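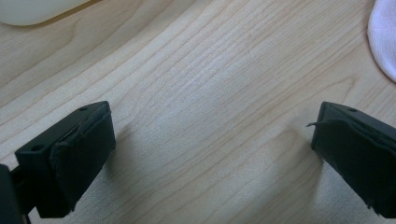

May 27, 2019

Workshop notebook, design and technology, Ukano site

Half term, so the building is mine apart from the cleaners, and I can finally write up the stool project while I still remember what went wrong with it. Anyone picking up the Year 8 groups in September, please read this before you order anything!

First, the numbers. The plan was written for groups of 18 and we ran it with groups of 18, so no complaints there. What I got wrong was the timetable. I'd counted on double lessons the whole way through (that's how we had it at the old building) and of course since the merger we get one double and one single, and the single is after lunch on the far side of the site. By the time they've got aprons on and found their trays there's hardly any making time left. I started using the singles for drawing and for the written bits of the folder, and that worked so much better that I'd plan it like that from the start.

Marking out. I gave them the leg length as 275 mm and wrote it on the board, and on the sheet, and I still had a whole table cut to the inside line on one side and the outside line on the other. Wobbly stools all round. My fix was a stop block clamped to the bench hook so the length is set once and they all saw to it. Purists will moan that they're not learning to measure. They can measure the rails, there's plenty of measuring in the rails.

The joints were a nicer story. I'd been talked into dowels by the Citent teaching pack, and I was grumpy about it because I like a proper halving joint, but the groups that did dowels finished and the groups that did halvings mostly didn't. The pack's drilling guide is a bit flimsy and two of ours have lost their bushes already. I've put the spares in the drawer under the pillar drill, left-hand side, in the tobacco tin. Don't let them wander off to the art room.

Glue: we ran out twice. Order more than you think, and decant it into the small bottles yourself before the lesson. I let a group do it themselves once in March and I was peeling it off the vice handles for days.

Assessment. This is the part the head of faculty will ask about. We're supposed to give 100 marks now across the whole unit, split between the folder and the made piece, and I don't love it. A child who sawed badly in week two and then got really careful comes out with the same mark as one who coasted, and I know which of them I'd want back in my room. I've kept my own notes at the back of the register about who improved, and I used those for the report comments. Could we at the June meeting talk about putting a few marks aside for that? I'll bring some stools along, the wonky ones as well.

Exchange with the Plavau school: they've sent their version of the same unit and it's a folding tray. Lovely idea, and they do all the hinges in 90 minutes, which I flatly don't believe, but I'd like to try it with the after-school club first. Their sheets need going over, as the drawings are in first angle and ours have only ever seen third. I'll redraw the two main ones this week if the printer behaves.

Lagos room (the small one with the skylight, for anyone new) is still down as a store on the plan and as a teaching room on the timetable. I've emailed twice. Until somebody decides, I'm treating it as a finishing room: waxing and sanding by hand only, no machines, door wedged open. The children like it in there, it's quieter and they get chatty in a good way.

Jobs for me before Monday:

Sharpen the chisels, at least the set Year 8 use
New fence screw for the small bandsaw
Rewrite the leg sheet with the stop block drawn on it
Find out who has our second glue kettle
Ring about the dust extraction service (they missed the last visit)
Label the unclaimed stools and send a list to form tutors

On that last one, please could tutors chase. The rack is full, I've got trays coming in after the break, and there's a very nice one with blue wax on it and no name anywhere. If it's still on the rack at the end of term it's going in the library corner.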